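Equipment planning meeting, Jollthorpe office, July
Minutes kept by Trudy Brunton

Present: me, Jarrah Cosgrove, Kane McPhee, Somtochukwu Lawal. Rhys Brunton dialed in from Bolport and dropped off twice.

We started late, mostly my fault (parking). Last month's minutes were okayed with one fix: Kane wants it noted that he asked for a spare monitor and did not "demand" one. Noted, Kane!

1. Gloves. Jarrah has a quote from Endach for 2 more pairs of sensor gloves, same kind as we have now, at $1,471 a pair before shipping. Rhys thought that was steep and asked if we could wait for the fall budget. Somto said no, she's got 13 tasks still to record for the arm and only one station to do it on. I'm with her on this one. Jarrah will ask Endach for a price on the two pairs together, and whether the marker cubes can be bought separately.

2. Second station. Everybody wants it, so the talk was mainly about where. Kane likes the window wall and would push another table up against the ones we have. I worry about afternoon glare and would like a second blind priced first – Kane will measure.
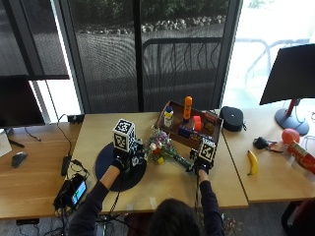 Recording station by the window, both gloves on, flowers and tray out.

Cabling took up way too long. Somto wants longer leads for the gloves and something to get cords up off the carpet. Kane offered to put in an order with Cartwright for cable trays and a couple of power strips, and I said go ahead as long as it stays under nearly everyone's favorite number, the petty cash limit.

3. Objects. Somto is drawing up a shopping list for the next batch of tasks: more bottles, small boxes, play food, another round mat. She can spend from the supplies line without coming back to us.

4. The arm itself. Rhys is still waiting on the service contract. Moved to next time.

To do: Jarrah – Endach quote. Kane – blind, Cartwright order. Somto – object list. Me – ask about the fall budget anyway.

We broke up at 3:40.

Questions about these minutes: Trudy Brunton, Jollthorpe front office | Back to top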